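4.3 Replacing the Filter Cartridge

The Drivell countertop water filter uses one cartridge. Replace it every 6 months, or sooner if the flow drops noticeably. Use only cartridges marked Darari 20.

CAUTION: Shut off the cold water supply before opening the housing. Do not run water above 59 °C through the unit at any time.

1. Close the supply valve and open the filter tap until the flow stops.

2. Turn the housing cap counterclockwise and lift it off. Keep the O-ring.

3. Pull the old cartridge straight up. Let it drain in the sink for 20 minutes.

4. Wrap the drained cartridge and discard it with household trash. The cartridge shell is not accepted in most curbside recycling programs. Empty drink bottles usually are, so keep them out of the lined wastebasket where a local program takes them.

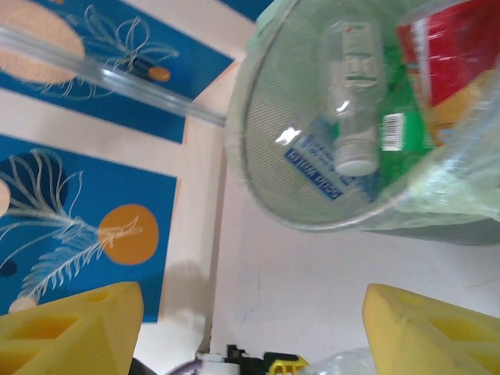

5. Remove the film from the new cartridge. Wet the O-ring and seat it in the groove.

6. Insert the cartridge with the arrow pointing up. Refit the cap and turn it clockwise by hand until it stops. Do not use a wrench.

7. Open the supply valve slowly. Check the cap and both hose fittings for leaks.

8. Run the filter tap for 12 minutes and discard the water. Gray water during the first flush is normal carbon dust.

9. Hold the reset button until the indicator turns green.

NOTE: If the indicator stays red after a reset, repeat step 9 with the tap closed. See Section 6 for other indicator faults.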